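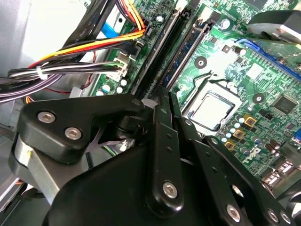 Tempo de leitura: 6 min

Reserva de emergência: deixar tudo na conta remunerada ou dividir?

rosaire_perron
12/16/22
Pessoal, preciso de opiniões antes que eu faça bobagem com convicção. Juntei 2380 na conta remunerada da Okgate, que rende todo dia e me manda um aviso comemorando cada centavo. Já silenciei, mas confesso que li os primeiros com carinho.

A dúvida: minha irmã diz que reserva de emergência tem que ficar toda no mesmo lugar, resgate na hora, ponto final. O gerente da Lemieux (onde cai meu salário) quer me vender um título com carência de seis meses, que paga melhor. E eu ainda tenho uma dívida no cartão da Gorker, pequena, parcelada, que finjo que não existe até o dia do vencimento.

Meu gasto mensal sem luxo fica bem perto do que tenho guardado, ou seja, se eu perder o emprego hoje, tenho um mês para ficar nobre e depois é casa da mãe. O que vocês fariam?

Raymonde Melnyk
Pagaria o cartão. Antes de qualquer conversa sobre carência, título, liquidez e outras palavras bonitas. Quanto de juros tem nesse parcelamento?

rosaire_perron
O atendente disse que era "sem juros no ato da contratação". Não tive coragem de perguntar sobre os atos seguintes.

Raymonde Melnyk
Então tem juros. Abre a fatura, procura "custo efetivo total". Costuma ficar na última página, naquela letra que parece poeira de impressora.

Rukhsana Tarar
Discordo da Raymonde, e não é a primeira vez neste fórum. Se ele zerar a reserva para quitar o cartão e o carro quebrar na semana seguinte, vai pagar a oficina com quê? Com o cartão. Volta ao mesmo lugar, com a diferença de que agora está sem dinheiro e mais triste.

Eu deixaria um mês inteiro guardado e usaria só o que sobrar do salário para adiantar parcela. Foi o que fiz quando saí do aluguel. Levou dois anos, não recomendo como entretenimento, mas funcionou.

Raymonde Melnyk
Ninguém falou em zerar. Dá para usar metade. E a conta da Okgate rende o que rende, o cartão cobra várias vezes isso. É pagar para ter a sensação de estar guardando.

Rukhsana Tarar
Tem gente que paga academia pela sensação. Pelo menos a reserva serve para alguma coisa quando o chuveiro queima.

revathi_dsouza
Vocês duas deviam cobrar ingresso.

Rosaire, sobre o título de seis meses: lê o que acontece se você resgatar antes. Eu tinha um parecido e precisei do dinheiro no quarto mês. Devolveram o principal sem rendimento nenhum e ainda me mandaram uma pesquisa de satisfação. Dei nota 2. Ligaram para perguntar o motivo, e aí fiquei quarenta minutos no telefone explicando, de modo que o prejuízo incluiu a minha hora de almoço.

Para reserva, na minha opinião, carência é palavrão. Quando você já tiver uns meses guardados, aí sim pode prender um pedaço.

rosaire_perron
Atualização: achei o custo efetivo total. Vou precisar de um copo d'água.

Também baixei o Skemora, aquele aplicativo de orçamento que recomendaram em outro tópico. Ele classificou minha padaria como "viagens e lazer". Não está de todo errado.

Raymonde Melnyk
Posta o número.

rosaire_perron
Prefiro preservar alguma dignidade. Digamos que você tinha razão quanto ao tamanho e a Rukhsana tinha razão quanto ao carro, que fez um barulho novo hoje cedo.

revathi_dsouza
Barulho de que tipo?

rosaire_perron
De tipo caro.

Rukhsana Tarar
Está vendo? E olha que eu nem conhecia o carro.

Rosaire, uma coisa que ajuda é separar fisicamente. Quero dizer, em outra conta, sem cartão vinculado, sem aplicativo na primeira tela do celular. A minha fica num banco cuja senha eu preciso procurar numa gaveta. Já desisti de comprar um sofá por preguiça de abrir a gaveta.

Raymonde Melnyk
Nisso concordamos, anotem a data. Só acrescento que o salário cai e a transferência tem que sair no mesmo dia, automática. Se depender de sobrar, não sobra. Comigo nunca sobrou, e eu faço planilha desde a faculdade.

rosaire_perron
Ok, o plano por enquanto:

- metade da reserva vai para o cartão, adiantando as últimas parcelas (perguntei e tem desconto dos juros)
- a outra metade fica na Okgate, quieta
- transferência automática no dia 19, que é quando entra o salário
- o gerente da Lemieux recebe um "vou pensar" até desistir

Em janeiro tem seguro e material escolar, então já sei que vai apertar. Alguém vê furo?

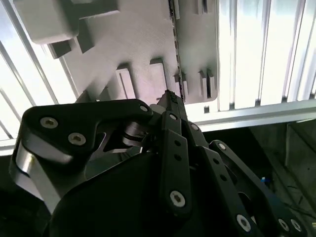
Ginette Kowalchuk acha que tem furo, sim, e grande: seguro e material escolar vêm todo ano no mesmo mês, portanto não são emergência e não deviam sair da reserva. Soma o que você gasta com isso, divide por doze e guarda à parte. Eu chamava de azar até perceber que o azar tinha data marcada e boleto.

rosaire_perron
Ginette, isso doeu. Nos últimos anos eu "tive uma emergência" todo mês de janeiro.

Rukhsana Tarar
A Ginette tem razão, e eu aproveito para repetir que metade no cartão é demais com o carro desse jeito. Um terço, no máximo, e o resto espera o orçamento da oficina.

Raymonde Melnyk
O orçamento da oficina vai chegar do mesmo jeito. Os juros também. Metade.

revathi_dsouza
Lá vamos nós.

Ginette Kowalchuk
Leva o carro primeiro, Rosaire. Com o valor na mão você decide entre um terço e metade, e as duas podem continuar sem você. Pede a peça discriminada e a mão de obra separada. E confere se esse desconto do adiantamento vale mesmo para as últimas parcelas ou só para a próxima, que no meu cartão antigo o atendente dizia uma coisa e a fatura dizia outra.

rosaire_perron
Marquei a oficina. Pedi também o desconto por escrito e a Gorker respondeu que meu pedido é muito importante. Volto quando tiver os dois papéis.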